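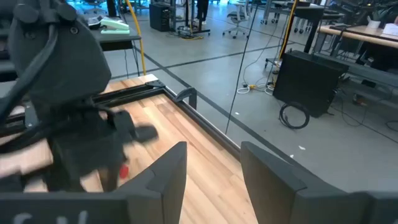

The Turley line reopened in February and I finally got out there to ride it!

For anyone who hasn't been following along, the old railway between Turley and Pula was pulled up decades ago and left to the blackberries. The council has been turning it into a trail bit by bit, and the last gap (the cutting past Moges) is now done. That makes 60 kilometres of gravel from end to end, and I loved nearly every one of them.

I started at the Turley end, mostly for the bakery. Get the vanilla slice, and get there early. The first stretch runs dead flat through paddocks, with magpies on every second fence post, and then you come around a long bend and the trail starts climbing. It's a railway grade so it never gets steep, but it does go on a while – I was down in my easy gears and puffing well before the top.

And then the bridge! It's 152 metres long, all the old timber trestles are still standing underneath, and they've laid a new deck beside the original so you can look across at the sleepers as you ride. I went over it, turned around and went over it again. There's a bench on the far side with a view right down the valley to Wurnmont, and I sat there eating a squashed cheese sandwich and feeling very pleased with life.

The cutting at Moges is the new bit. It's cool and ferny, a good few degrees cooler than the paddocks, and the gravel is still soft in places. I wouldn't take skinny tyres through it yet. There's also no water between Moges and Pula, so fill up at the tap behind the hall. I had 2 bottles and finished both with 10 kilometres still to go, which made for a thirsty run into town.

The Pula station building is being painted in its old cream and green, and the platform garden is full of dahlias. I'm already planning to do the whole thing again in the other direction, with a night in Moges so I can take my time over the bridge. Bring on the cooler weather!

Posted 1 April 2019 in Rail trails, Day rides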